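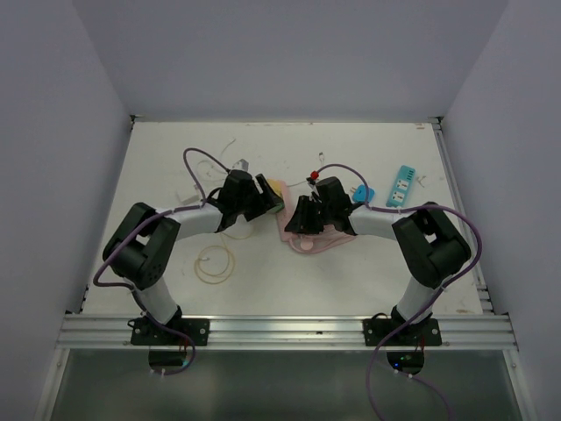
Chin-lung Chu
Robot tinkerer and blog author

Soft bags are my favorite test! A rigid box stays put when you grab it, but a cloth bag like the pink one folds up and swallows its own opening, and two arms have to agree on who holds what. Then there are the cables, which I think are even meaner.

So can machines tidy a messy table yet? Sort of, and I love how close it feels. Back in July I gave the Padbridge setup 100 tries at bagging small stuff and spent the whole evening grinning at the good ones. The bad ones mostly died at the handle (a strap goes wherever it likes). I'd still beat it at home, easily, but my lead is shrinking. Next up is folding the bag.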